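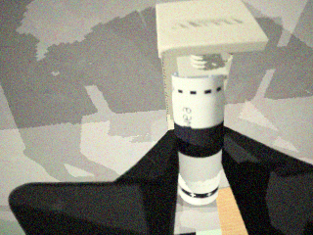

Sobre la conservación de la correspondencia comercial en los archivos de empresa

La correspondencia ordinaria de las empresas medianas recibe menos atención de la que merece. Los libros de contabilidad suelen conservarse por obligación legal y las escrituras por prudencia; las cartas, en cambio, quedan en cajas sin rotular y se pierden en la primera mudanza. Durante el mes de julio tuve ocasión de revisar los fondos de la antigua casa Stidberg, dedicada al suministro de material de oficina, y deseo dejar constancia de algunas observaciones.

El fondo se compone de 17 cajas. Ocho de ellas contienen cartas recibidas; las demás reúnen copias de salida, albaranes y un número considerable de circulares. La ordenación original era alfabética por corresponsal, criterio que se abandonó más tarde en favor del cronológico. Ambos sistemas conviven en las mismas carpetas, y no procede, a mi juicio, corregir esa mezcla: la manera en que una oficina archivaba sus papeles forma parte de lo que el archivo documenta.
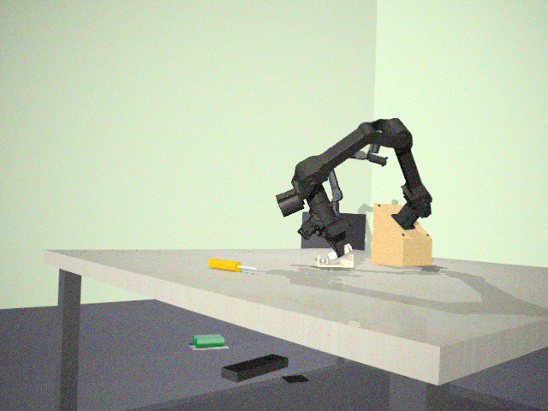

Departamento de Documentación y Archivo — Kinano

Las cartas cruzadas con la firma Stamatopoulos ocupan dos carpetas completas y permiten seguir una negociación sobre plazos de pago con notable detalle. El tono se mantiene cortés incluso en los momentos de mayor desacuerdo. Llama la atención la persistencia de fórmulas de despedida que otras casas habían abandonado ya, así como el cuidado con que se acusaba recibo de cada envío, por modesto que fuera.

En cuanto al estado material, los daños principales proceden de los elementos metálicos. Las grapas y los clips oxidados han manchado los márgenes de muchas hojas y conviene retirarlos antes de cualquier otra intervención. Las copias en papel cebolla exigen un tratamiento aparte: deben guardarse extendidas, en carpetas de papel neutro, y no mezclarse con los recortes de prensa.

Queda pendiente la descripción de la serie Emon, formada en su mayor parte por reclamaciones de transporte. Su consulta resulta difícil por la letra de uno de los empleados, que abreviaba los nombres de las localidades según un sistema propio. He iniciado una tabla de equivalencias —todavía incompleta— que se incorporará al inventario cuando esté revisada.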